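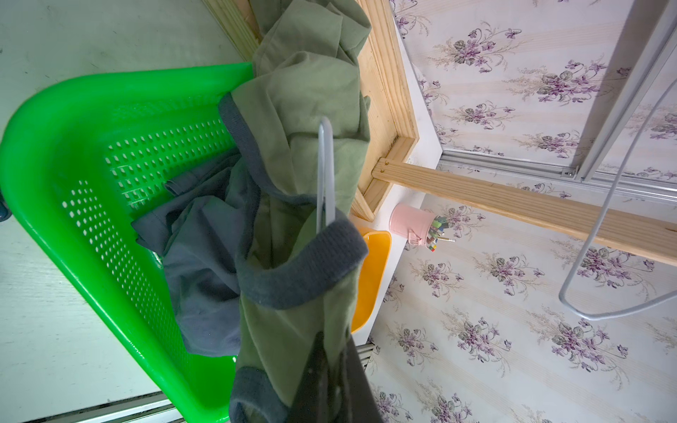

Re: [hurna-swap] Washing baskets and where to put the hangers

Hello everyone, and thank you for all the kind notes in April, I did read every one even if I was slow getting back to you.

Frauke Ehlers wrote:
> Does anybody have a decent system for clothes on their way
> from the line to the wardrobe? Mine sit in the basket for
> days and come out looking like dishrags. Also, do you leave
> things on the hanger or take them off first?
> Frauke, Wedmont

Frauke, I'm the last person to call it a system, but I leave things on the hanger if I can. The olive green top with the grey ribbed trim is a good example, it's in the green basket with a wire hanger hooked into it, and wrinkled all the same, so you're in good company! My feeling is that a knit neckline does better folded over the bar than hung by the shoulders, though my sister in Irosmont swears the opposite and we've been arguing over it for 15 years.

What I would say is get a basket with slots in the sides (mine is plain bright green plastic, nothing fancy) so the air can get through, and don't fill it past the rim. Two small trips beat one big one, at least with my knees.

Wire hangers are fine for light shirts, by the way, but I'd keep them away from anything heavy. I have a bag of spare wooden ones if you'd like them, and I can drop them at the Wanigasekara place next time I'm out that way.

And yes, to whoever asked off-list, the violet wallpaper is staying. I'm much too fond of it.

Warmly,
M.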